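Progress report, April - Parkside clothing bank
For: Gráinne Hegarty, Kodico Fund

Dear Gráinne,

Thank you again for your patience with us over the winter. It has been a busy few months, and a happy one or two among them!

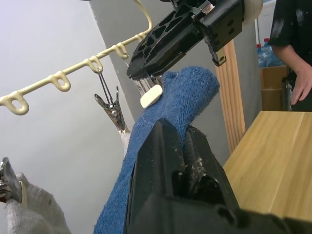
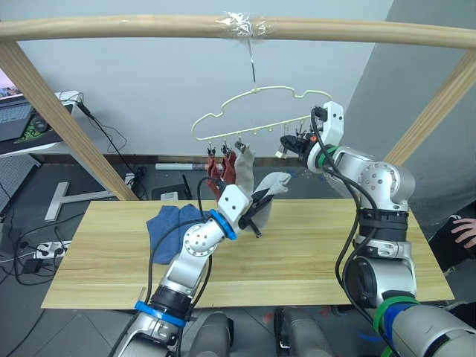
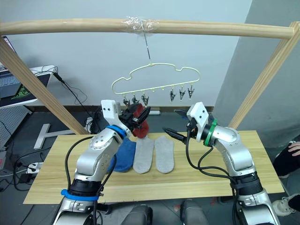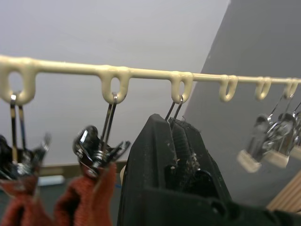

Your grant has now carried us through 2897 items given out, most of them coats and school clothes, and we have opened on Tuesday evenings as well, which the families on Hotberg Road had been asking for. Small things still run out first. Socks are the worst of it, and a hanger with clips along the rail suits them nicely, so we would like to buy 40 for the drying room - about two dollars each from Jaunzems.

Rent is paid through summer. The second dryer is still waiting on a part, and I'm afraid we are five weeks behind on the new shelving, though the lumber is here. I'd love to show you round when you're next in town.

Warmly,
Catríona Mac Giolla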